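Keeping Plastic Waste Under Control in a Bedroom

Plastic builds up fast in a bedroom. Snack wrappers, the bags that new clothes come in, a water bottle from the nightstand, the film off a phone charger. Most people have a bin in the kitchen and another in the bathroom, and the bedroom gets nothing, so the stuff lands on the dresser or slides under the bed. The tips on this page cover a simple collecting basket and what to do with the contents.

Choosing the basket

An ordinary plastic basket does the job. Look for a wide opening and a smooth rim you can grab from any side. Slots in the wall are fine for dry packaging and make the basket lighter to carry. They are a bad choice for anything that drips, so food containers with sauce left in them go straight to the kitchen.

Size matters more than looks. We tried a small desk bin first and it was full after one delivery. A tall hamper was worse, as the bottles sat at the bottom for weeks and you had to tip it over to reach them. A basket of 30 liters is plenty for two people. Dirk Tiedemann, who shares the apartment, wanted a lid. We took it off again after a few days. With a lid on, wrappers were left on top of it.

Where to put it

Set the basket on the floor next to the bed, on the side where you open packages or eat. Leave a little space so you can vacuum past it. If the bedspread hangs low, fold the edge back or move the basket out a few inches.

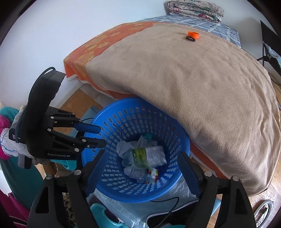

Soft plastic takes up far more room than it should. A bag that has been balled up in the fist springs open again once you let go, and a few of them will fill a basket that weighs next to nothing. The crumpled whitish bag and the small red, white and yellow wrapper at the bottom of the blue basket are the usual kind of thing. Flatten bags on the mattress or on your knee, press the air out toward the opening, and fold them in thirds lengthwise. Small wrappers can go inside one larger bag. Packages with a foil lining won't hold a fold, so put them at the bottom and let the rest weigh them down.

If you have a lot of film from a move or a furniture delivery, roll it up and tie it with a strip torn from the end. Last April we had a shelf from Fondside delivered, and the film alone came to two grocery bags before rolling. Rolled, it fit in half of one.

Bottles

Empty the bottle fully before it goes in the basket. Leftover soda in a closed bottle smells bad when somebody opens it later, and in an open one it ends up on the floor. Carry bottles to the sink and give them a quick rinse with cold water. Let them drain upside down for a few minutes.

To save space, take the cap off, lay the bottle on its side, and press it flat from the bottom end toward the neck. Screw the cap back on while you are still pressing. The bottle stays flat that way. Check your local rules before you do this. Where bottles carry a deposit, the return machine often won't take a crushed one, and in some towns the sorting plant asks for caps off.

Thin water bottles are easy to flatten. Thick juice bottles are not worth the trouble. 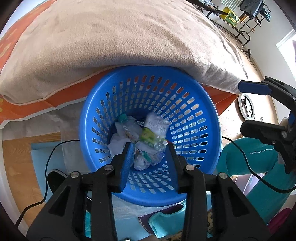 Stiff containers, such as the clear trays that fruit or cookies come in, should be stacked inside each other where the shapes allow. Cut or snap the hinged ones at the fold and stack the halves. Watch the corners, as broken clear plastic can be sharp. Peel off paper labels if they come away in one piece. If they don't, leave them.

Sorting

Sort when you empty the basket. Trying to sort while you throw things in means having three baskets, and a bedroom has no room for three baskets. Tip everything out onto an old towel and make these piles:

Bottles with a deposit
Other bottles and rigid containers
Bags and film
Anything dirty or mixed, such as paper stuck to plastic

The last pile goes in the regular trash. Bags and film depend on where you live. Our town does not want them in the curbside bin, and we take them to the drop-off at the grocery store every couple of weeks.

Kai Wiegand downstairs sorts with kitchen tongs, which keeps sticky wrappers off the hands. Wear thin gloves if you prefer. Either way, don't reach into the basket without looking.

How often

Empty it when the pile reaches halfway up. Beyond that, light pieces start to blow out whenever a window is open. Once a week works for most households, and more often in summer.

Cleaning the basket

Shake the basket out over the trash first. Dust and crumbs collect along the lower slots, and an old toothbrush gets them out. Wash with warm water and a drop of dish soap in the shower, rinse from the outside in, and stand it upside down to dry. Don't use scouring powder. It scratches the plastic and the scratches hold dirt.

If a smell stays behind, wipe the inside with white vinegar mixed half and half with water, wait ten minutes and rinse again. Dry the rim with a cloth before you put the basket back beside the bedding.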